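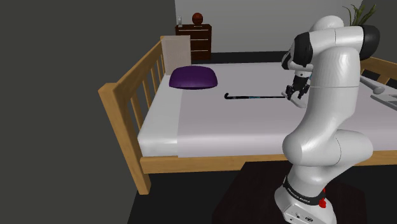 The bedroom cell is where most of this period's money went, so I will start there. Thirumalai D'Souza rebuilt it in the simulator after the last review, when it was agreed that the old layout with the arm on a bench told us very little about reaching over furniture. The arm now stands beside the bed and has to come up and over the side rail before it can drop the fingers onto anything. The hockey stick on the white mattress is the object I would ask you to keep in mind when reading the rest of this report. The shaft is thin, it lies flat, and the fingers have to come straight down on it with very little room for error in height. Most of our faults showed up there first.

Home Projects Reports Contact Search

What was planned

The plan you approved in the spring had two parts. The first was to get one simulated cell into a state where it could be left to run overnight without somebody having to restart it. The second was to write down how it is set up, so that a person other than Thirumalai could do it. I said at the time that I thought the first part was optimistic, and I have not changed my mind, although we are further on than I expected.

What was done

The base position has been fixed and locked. Before this it was typed in by hand each time the scene was loaded, and it drifted by small amounts depending on who had typed it. It now comes from a single settings file, kept under the name Derkus, and the loader refuses to start if the file has been edited and not signed off.

The contact settings for the mattress were redone. The old values made it behave like a table top. With the new ones it gives a little under load, which sounds like an improvement and mostly is, but it slowed the simulation down and brought a new fault with it: light objects would sometimes sink into the surface and stay there. Krishnamoorthy Sundaram traced this to the thickness of the collision shape under the bedding and corrected it in July. I have asked him to leave the old shape in the archive in case we need to go back.

The wrist was the longest job. On the way down to a low object the planner would pick a wrist angle close to its limit, then stop. Thirumalai's fix is a preferred angle and a wider margin. It works for objects in the middle of the bed. Near the head end I am less sure, and the cushion there gets knocked more often than I would like.

Results

We ran 103 overnight attempts on the rebuilt cell. Of these, 22 ended in a stop that needed a person to clear it. The rest finished or failed cleanly, and by cleanly I mean only that the log was closed and the scene reset itself. I would not want that read as a success rate for picking things up. We have not measured that properly yet and I have declined to put a figure on it.

Two faults account for nearly all of the stops. One is the wrist limit already described. The other is the gripper reporting itself closed when it has met the mattress and nothing else. There is a check for this now, but it was added late and has not been through a full set of runs.

Wusberg, our supplier for the planner licence, say their next release will deal with the wrist problem. They said the same of the current release. I have made no allowance for it in the schedule.

Setting up and looking after the cell

The written procedure exists and is too long. Krishnamoorthy followed it from a blank machine and got the cell running at the second try, the first having failed on a step that assumed he already had the Rajan object library installed. That step has been rewritten. In short, load the room, load the arm, check the base against the settings file, run the joint sweep with the bed empty, and only then add the objects. The joint sweep gets skipped by people in a hurry. It should not be.

Old logs need clearing every week. If the disk fills, the simulator carries on and writes nothing, and we lost some early runs that way.

Concerns

I remain doubtful that a clean night here tells us much about a real arm in a real room. Bedding does not lie as flat as ours does. The original proposal treated the move to hardware as a short final step, and I think that wording should be changed before the Terance partners see it.

Next period

- Repeat the full set of runs with the gripper check switched on
- Measure grasps separately from clean resets
- Cut the procedure down
- Decide on the head end of the bed, either by moving the base or by keeping objects away from it

Spending is within the agreed amount. No extra money is asked for at this stage.

Comments (3)

K. Sundaram: For the record, the sinking problem was also there with the old values, only less often. I'll add the note to the fault log.

reviewer_b: Can the grasp figures be split by object? Thin ones are a different problem from soft ones and I'd rather not see them averaged.

T. D'Souza: Yes, the logs already hold the object name. Moving the base is my preference for the head end - keeping things away from it just hides the fault.

Last updated: July, 16:40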